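Filed under: Short Fiction / Machines / Under 5 Minutes

The Trial Month

Clarwood, Sunday, February 2, 2020

The Dultine came to us on a one-month trial, and by the second day I was hopelessly in love with it.

I should say I'd gone in wanting to hate it. We run a guest laundry in Plarkcombe, eleven motels and a caravan park, and the brochure promised a folding arm that would learn our linen "in an afternoon." I've been folding towels since I was fifteen. I had opinions about afternoons.

But then it unfolded itself on its stand behind the green table, all red elbows and black joints, and I put a tan towel down in front of it, and it went looking. That's the only word I've got. It came down slowly with its two black fingers apart and it hovered, the way my grandmother used to hover over a tray of biscuits deciding which one had browned the best, and I found I was holding my breath. In my own laundry! Over a towel!

I loved that it took its time. The old folder at the back (a Borkowska, built like a tram) grabs whatever you feed it and heaven help your sleeve. The Dultine considers. You can set the pause anywhere up to eight seconds, and I had it at the full eight all week because I liked watching it think.
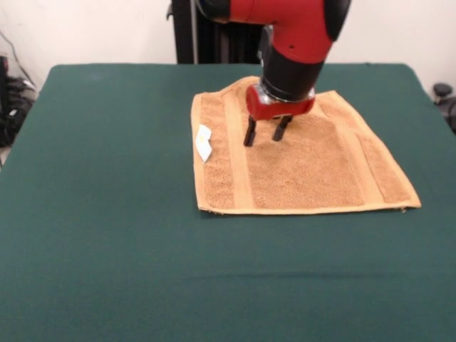 Eight seconds was a ridiculous luxury, according to my sister, who does the books and had come down with the quote in her hand. Did I know what eight seconds came to over a day's towels? Did I know the lease was $3,000 a quarter, and that the pretty colour was probably half of it? She would give it until Friday to earn its keep, and in the meantime could I please set it to two.

I set it to two. It was still lovely, only brisker, like a waltz somebody had sped up to catch a bus.

That night I stayed back after the dryers had gone quiet and put it on eight again. Just the two of us and the hum of the fluoro. I gave it a stack of 30 hand towels, the mean little ones from the highway motel that fray if you look at them sideways, and it worked down through the lot with the same care it would have given a christening gown. Corner, lift, over, smooth. One came out crooked. It opened its fingers, went back to the start and had another go without any fuss, and I said "good on you" out loud.

When I turned around my sister was in the doorway with her car keys. I have no idea how long she'd been there.

"Do the fitted sheets," she said, and put her bag down on the chair.

Recent stories
The Ferry Clock
Salt for the Neighbours
A Kettle in April
What the Tram Driver Kept

We use cookies to remember your reading preferences. By continuing to browse you agree to our cookie policy. Accept | Manage settings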